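4. Fitting the Mattress and Making Up the Bed

This section applies to all Fleltton beds with the Probert upholstered headboard. Finish Section 3 (side rails and slats) first. If any rail still moves when you push on it, go back and tighten it before you put the mattress on.

You will need:
Mattress
Mattress protector (optional)
Fitted sheet
A soft, lint-free cloth
The hex key from hardware bag 4

4.1 Before you start

1. Check that all slats are seated in their holders. Press down on the middle of each one.
2. Run your hand along the top rail of the headboard and the inside edges of the side rails. Remove any tape or foam left from packing.
3. Wipe the rails with the dry cloth. Do not use spray polish. It leaves a film that transfers to the sheet.

CAUTION: The mattress takes two people to lift. Do not drag it across the top of the rails. The finish will mark.

4.2 Placing the mattress

1. Stand the mattress on its long side next to the bed.
2. Lower it onto the slats, foot end first.
3. Slide it toward the headboard until it touches the padded panels. Do not force it. The panels should not be pressed flat.
4. Check the gap on both sides. It should be the same left and right.

Note: A new foam mattress that was shipped rolled needs time to open out. Leave it bare for 40 hours in a room with a window open. The corners are the last part to fill.

4.3 Fitting the sheet

1. Put the mattress protector on, if you are using one, and smooth it out.
2. Find the label on the fitted sheet. It goes at the foot end.
3. Hook the two corners at the headboard first. Lift the mattress corner slightly so you do not scrape your knuckles on the rail.
4. Pull the sheet to the foot end and hook the other two corners.
5. Work from the head to the foot with flat hands and push the wrinkles out to the sides. A few soft ones will remain in a sheet straight from the package. They drop out after the first wash. 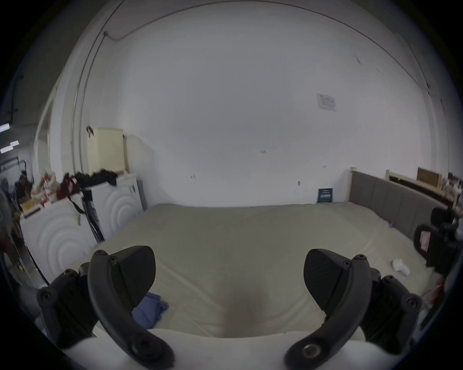
6. Tuck any loose fabric under the long sides. Keep it clear of the slat holders.
7. Clear everything off the sheet before you add the comforter and pillows. Small parts are easy to lose in the bedding, so count the hardware back into its bag now.

Note: A shallow dip where someone has been sitting or kneeling is normal in the Tallorstead mattress. If it is still there the next morning, turn the mattress head to foot.

4.4 Final check

1. Sit on each side of the bed and listen for creaks.
2. Tighten the 4 headboard bolts a quarter turn with the hex key.
3. Repeat step 2 after a month of use.

CAUTION: Maximum load on the slats is 300 kg, spread evenly. Do not stand or jump on the bed.

For missing parts or replacement slats, write to Bimla Bhatia, Parts Desk, Brellside. Give the model name and the bag number. Fabric care for the headboard is in Section 5.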